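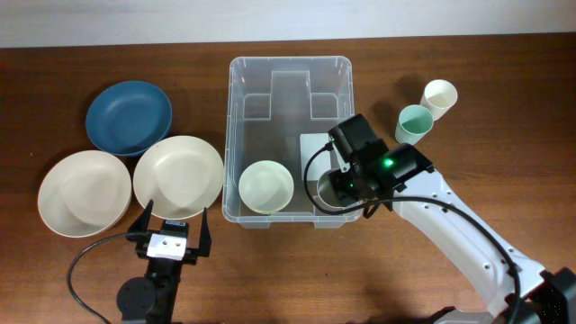

第4章 开放日演示的布置与操作

4.1 适用范围

本章规定在参观接待、公开演示及开放日活动中使用 Plivo 双臂桌面演示单元时的布置、启动、演示和收尾程序。日常实验室使用请参阅第3章。演示负责人应在活动前通读本章全部内容,并在值班表上签字确认。

本章内容依据 Brasov 展示厅10月开放日的操作记录修订,由 Nisreen Rizk 编写,Armindo Guerreiro 审核。

4.2 人员职责

每场演示应配备一名操作员和一名讲解员。操作员负责控制台和急停按钮,演示期间不得离开控制台,亦不回答观众提问。讲解员负责介绍流程、引导观众并维持安全距离。两项职责不得由同一人兼任。

4.3 桌面布置

演示任务为餐具收纳:机械臂将桌面上的盘、碗、杯逐件放入透明塑料收纳箱。

1. 清理桌面,移走与演示无关的工具、文件和饮料。

2. 将收纳箱放在桌面中部,箱口朝上。箱体应处于两条机械臂均可到达的范围内。

3. 将盘子放在收纳箱左侧。盘子之间允许部分重叠,但不得叠成整摞。推荐同时使用深色盘和浅色盘,便于后排观众分辨。

4. 将杯子放在收纳箱右侧,杯口朝上,杯内不得盛放液体。

5. 如需从任务中段开始演示,可预先在箱内放置小碗等物品。预置物品应低于箱沿,并在演示记录中注明。

6. 检查两条机械臂的线缆。线缆应留有足够的弯曲余量,不得缠绕关节,也不得压在餐具下方。

注意:线缆弧度过大时可能勾住箱沿。若试运行中发现线缆与箱沿接触,应暂停运行,重新固定后再继续。

4.4 开机与检查

1. 确认急停按钮处于按下状态,然后接通控制柜电源。

2. 启动控制软件,选择"公开演示"模式。在该模式下,末端速度上限为每秒84毫米,操作员无权在现场调高。

3. 确认两侧夹爪的摄像头画面正常。画面出现延迟或偏色时,应重新插接相应线缆;仍未恢复的,更换备用线缆。

4. 释放急停按钮,执行回零。回零期间任何人员不得将手伸入工作区。

5. 分别对左、右夹爪执行一次空载开合,观察两指动作是否对称。

6. 完整试运行一遍。试运行未通过的,当场演示应顺延或取消。

4.5 演示流程

1. 讲解员请观众站到地面标线以外。标线与桌沿的距离为2,000毫米。

2. 讲解员说明任务目标,并指出急停按钮的位置。

3. 操作员得到讲解员示意后启动任务。

4. 右臂处理箱体右侧及箱内物品,左臂处理盘子。两臂夹爪不得同时进入箱内,软件会令后到的一臂在箱外等待。

5. 讲解员应在等待阶段向观众说明停顿属于正常调度,以免观众误认为设备故障。

6. 任务结束后,两臂返回待机位。操作员按下急停按钮,讲解员方可邀请观众近前观看。

每轮观众人数以讲解员能够有效引导为限。连续演示4轮后,应停机检查夹爪指面和关节紧固情况。

警告:机械臂运动期间,严禁用手扶正倾倒的杯子或移动盘子。需要调整物品时,必须先按下急停按钮。

4.6 常见情况处理

盘子滑落或夹取失败:允许系统自动重试一次。再次失败的,操作员应暂停任务,由讲解员向观众说明,急停后将盘子放回起始位置。

杯子变形:减小夹持力设定值,更换杯子后重新开始。变形的纸杯不得继续使用。

收纳箱移位:急停后将箱体恢复原位,并检查箱底防滑垫。

软件提示代码309:表示夹爪摄像头信号中断。任务将自动停止,恢复信号后须重新执行回零,不得从中断处继续。

观众越过标线:立即暂停,待观众退回后再恢复运行。

4.7 收尾与记录

1. 两臂返回待机位后按下急停按钮,关闭控制软件,切断控制柜电源。

2. 清点餐具并放回 Curkness 专用存放柜。有裂纹或缺口的餐具应单独存放,不得再次用于演示。

3. 用干布擦拭桌面和夹爪指面。不得使用含酒精的清洁剂擦拭摄像头镜头。

4. 填写演示记录表,内容包括轮次、失败次数、急停原因及观众提出的问题。

5. 记录表应于当日17:00前送交 Chidiac 技术支持组存档。

备注:观众索取技术资料的,可提供本手册附录B的公开版说明。控制参数和软件安装包不对外提供。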